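Tranerier opens sign-ups for its second voice hackathon

2021-02-18

Okay, I've been sitting on this one for a while and now I can finally write it up: Tranerier is running its voice hackathon again this May, and sign-ups are open as of this morning! It's online this time, it lasts 30 hours, and there are 200 spots. Last year's waiting list got pretty silly, so I'd put your name in before lunch if I were you.

The theme is phone calls. Plain old phone calls, the kind where you press a number and wait and press another number. Tranerier wants teams to build something on the Sirketti calling API that a regular caller could get through by just talking (and, I'm told, by mumbling, coughing and changing their mind halfway). Sirketti is handing every team a free test line and enough call credit for the whole weekend. I played with the API over the winter and got a little pizza-ordering line going in an evening, though it kept hearing "thin crust" as "Thursday." My fault, probably.

There are 3 challenges to pick from. Zamavport, the ferry booking people, want a line that can move a reservation to a later boat. Ban, who make scheduling software for clinics, are after appointment reminders you can talk back to. The last one is open, so bring whatever you've got. I'd go for the ferry one myself, because dates and times are where voice apps fall over and I like a mess.

Teams can be up to five people, and you can sign up alone and get matched in the chat the week before. You don't have to be a programmer either. Writers and conversation designers did really well last year, and the judges are scoring the live call, so slides won't save you. You have to be 18 or older, and code you wrote before the start has to be listed on your entry page. Demos are on the final afternoon, four minutes each, with a judge calling your number cold. I'm nervous just typing that.

Oh, and recordings of the intro workshops go up on the Tranerier site the week before, free for anybody, signed up or not.

Recent items
Sirketti adds call transcripts to its free plan
Getting your first voice menu under ten seconds
Ban opens its scheduling API to small clinics
What I learned from last year's demo calls

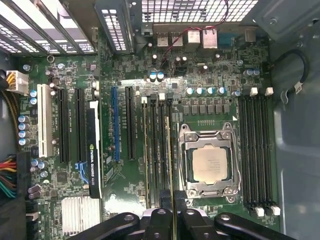
One reader wrote in to say that four minutes is too short for a cold call if the judge gets a bad line, and that last year's teams should have been allowed one redial.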